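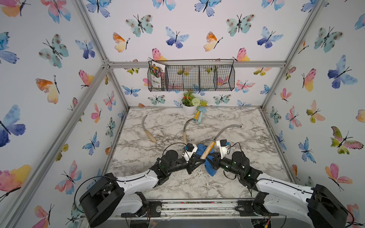 I bought the Sondstead peel-and-stick wallpaper in March for the laundry room. One roll goes on easily if the wall is clean, and it comes off without taking paint.

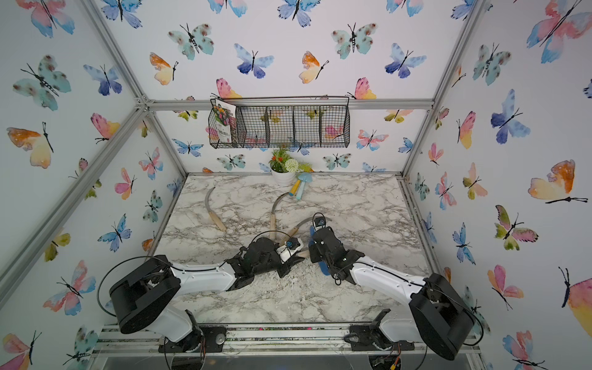

The adhesive is the best part. I moved one strip 5 times and it still held. Watercolor butterflies in teal, pink and orange suit a small space, and a plain black wire mesh basket looks fine against them. Seams show a little in side light. I would buy it again.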